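WORKSHOP WATCH
2024-11-15

Can it change a hard drive yet?

Every January the trade shows promise us a machine that will fold the towels, load the dishwasher and take over the fiddly jobs at the back of the shop. Every year I go home and fold my own towels. So when Keltell, the refurbishing outfit that takes in old office computers, put robots on the agenda for its open session, I went along with low expectations and a list of questions.

The job they want to hand over is drive work. An old office tower gets laid on its side, the panel comes off, and a hard drive has to be moved between its bay and a tray on the bench. A person who does this for a living barely looks at it. Keltell says its staff allow 40 seconds a drive, and that 766 towers are waiting in the back.
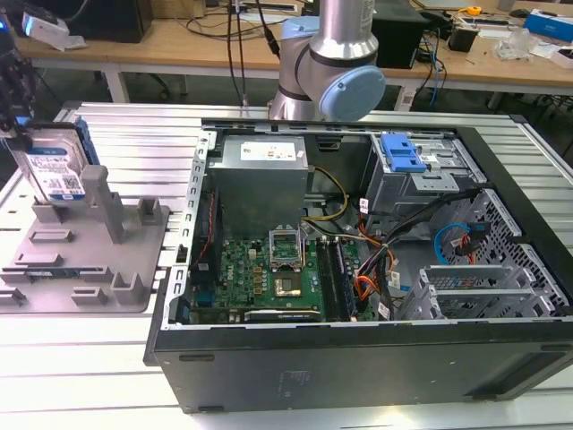
I have done this job at my own kitchen table, and the drive is the easy bit. The trouble is everything near it. Cables flop wherever they like and no two makers route them the same way. Latches that have been shut for a decade don't want to open. You push a connector with your thumb and you know by feel whether it's home. A robot arm has to be given some version of that feel, or else be given a world so tidy that it doesn't need it.

Tidy is mostly what gets built. A purpose-made holder for the drive, a fixed spot for the case, one model of tower at a time. I don't call that cheating, since factories have worked that way for generations, but it does shift labour onto whoever sets up the bench. When I asked how long it takes to switch to a different maker's case, I was told it was "being looked at." I have heard the same about my dishwasher.

Then there's the grip. Caddies are light plastic, made for human fingers to squeeze and tug, and a heavy metal-bolted hand is a strange thing to bring to one. Too soft and the drive slips. Too hard and you've cracked a part that costs more to track down than the computer is worth. 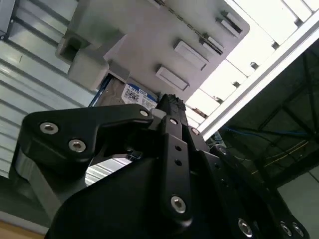 The gripper up against a grey drive caddy, with the 1.0TB label showing.

Prarnness and Trernley are both chasing the same sort of work, and both talk about success rates. I'd ask any of them for three figures before signing anything: how many drives in a row without a person stepping in, how long each one takes, and who pays for the broken latches. Keltell's own target is 50 in a row. It told us its best run so far is 13.

That's better than I expected, and I'll say so. It's still a long way from leaving the thing alone overnight, and further again from letting it loose in a house, where the drawers stick and somebody has left a sock on the floor.

Keltell plans another open session in January. I'll be taking my own tower, a different make, with the cables in a mess.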